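Two weeks with the Sketik folding kit

4 May 2025

So the Sketik kit finally showed up, and I have been playing with it way more than I should admit (sorry, lawn). For anyone who missed my last post, it's the cloth handling add-on from Starnier. You get the gripper, the foam finger pads, a little wrist camera and a license for their software. I paid $709 for mine, shipping included. Tibor Takács has been bugging me for a write-up ever since, so here you go, Tibor!

Setup took me an evening. The manual is fine until page 5, where it sends you to a menu that got renamed in the last update, and I poked around for ages before Tahira Khokhar told me on the Kanetgate forum where it had moved. Thank you, Tahira! After that the calibration went through on the second try.

Towels were easy, so I moved on to crumpled cloth pretty fast, the mustard yellow one for a start. Picking a good spot to grab is the hard part, and I like that the software lets you see what the wrist camera sees while it makes up its mind.
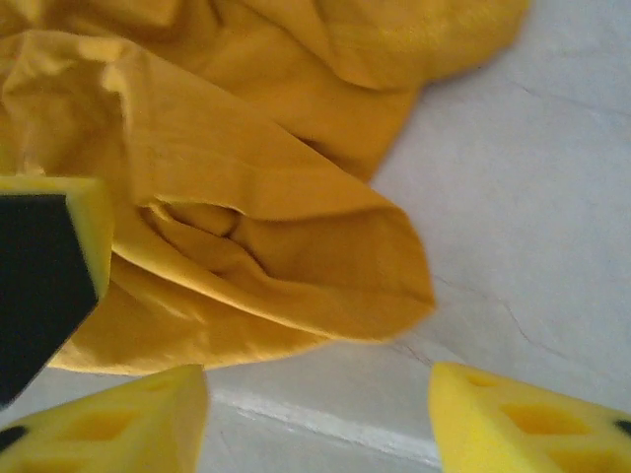

The foam pads are my favorite thing in the box. My old Valtonen gripper had bare hard fingers and it would either pinch a thread or slide right off, and these feel so much kinder to fabric. They do pick up lint like crazy, though. I go over mine with a piece of tape every night. A spare set would have been nice at this price, come on Starnier!

What bugs me: error 3943. It pops up when the arm has been sitting idle, and the only fix I know is to unplug everything and start over. Support wrote back in 2 days, very polite, and said a patch is coming in May. We'll see.

Would I buy it again? Yeah, I think so, if you already own an arm that it fits. Check the list on their site first, mine needed an adapter plate.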